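"We Wanted to Defend Better Than Last Year"

The head coach of Orer handball club speaks about a hard winter, a young team and the away trip to Pindar

When we meet in the small room behind the stands, the coach of Orer has just finished the morning training and asks first for a coffee. Her team is in fourth place in the regional league, which is higher than most people in the town expected in the summer. She is not so sure that the table tells everything.

"We won some matches where the other team was better for a long time," she says. "I tell the players this also. It is nice to have the points, but we must look at how we got them."

The biggest change this season is in the defense. Last year Orer often stood far back, close to its own goal area, and let the other team shoot from distance. Now the two middle defenders step out early. "It costs a lot of power in the legs," she explains. "In September we could do it for one half. In December we could do it for almost the full match."

The match against Yeom showed both sides of this plan. Orer led by six goals at the break, then lost nearly all of the lead in the last quarter of an hour. The hall was full with 667 spectators, and the coach remembers the noise more than the goals. "I shouted to my left wing from two meters and she did not hear me. We used our last time-out only so that I could talk to them in normal voice."

Asked about the young players, she becomes more careful. Four of them came up from the junior team in the summer, and one is still in school. She does not want to give them too many minutes too soon. "They are fast and they are not afraid. But they also have exams, and a knee of seventeen years is not a knee of twenty-five years."

The older players help, she says. The goalkeeper, who has now played 160 matches for the club, stays after training to take extra shots from the juniors.

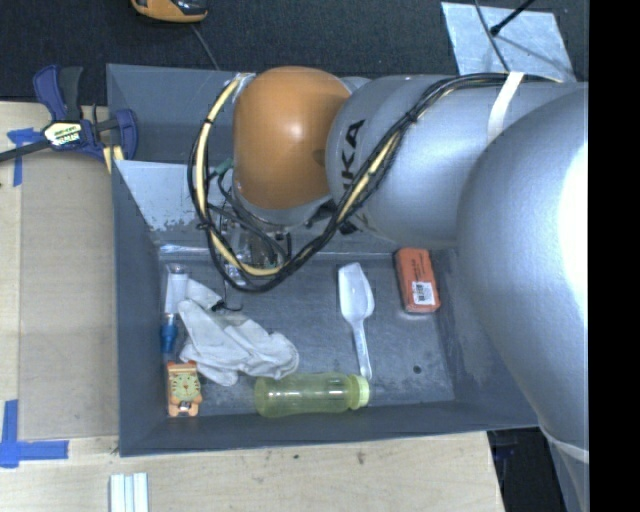
Robot arm reaching into a gray metal bin

The next trip goes to Pindar, where Orer has not won for a long time. The hall there is low and warm, and the benches are very close to the line. Last season Orer let in 39 goals in that match, the most of the whole year. "I have watched it again two times," the coach says. "We ran back too slowly after our own attacks. It was not tactics, it was only running."

She would not say who will play in the center, as the regular playmaker still has pain in the shoulder. The bus leaves at nine in the morning from the parking lot of the Prerkex hall, and there are some places left for supporters.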